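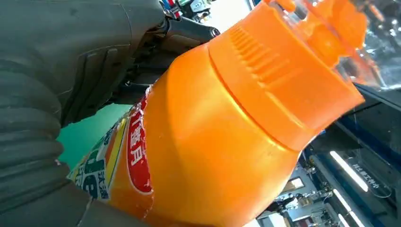 Fengying Zeng refills, labels and returns the bottles at Osska, a shop that sells household liquids by weight. Before that she spent 12 years in closure testing at Netar, a packaging firm. Octavio Ticona spoke with her at the refill counter in September about caps, collars and why some large bottles come back for years and others do not.

Her first check is the cap. "People look at the body for cracks," she says. "I start with the thread." A screw cap that has been forced on crooked will usually seat again by hand, but it no longer seals evenly. She turns it back until the thread drops, then forward until it stops. If it binds before that, the bottle is set aside.

Raised ridges on a cap get her approval. "With soap on your hands, a smooth cap is useless. Closely spaced ribs give you something to push against. A broad collar under them keeps your fingers off the neck." She prefers a cap molded as a separate piece, in any color, so that it can be soaked without the bottle.

Clear covers over a nozzle are harder to judge. They show residue well, and they scratch. Zeng washes them at 38 degrees Celsius and lets them dry upside down. Hotter water, in her experience, clouds some of them.

The shop's rule for large plastic bottles is up to 6 refills, after which the cap is replaced. Zeng wrote the rule and considers it cautious. "The body outlasts the closure. I have had 3 caps on one bottle."

Labels are left on. Many customers bring bottles printed in Chinese, and she reads those out for colleagues before anything is poured. A crinkled label is acceptable if the product name is legible. If it is not, the bottle gets a paper tag with the contents and the date of filling; the one on the counter read 20/10/2025, the date by which its owner had asked to collect it.

She does not mix products, even two detergents of the same type. Rinse water goes through twice, and the bottle stands open overnight.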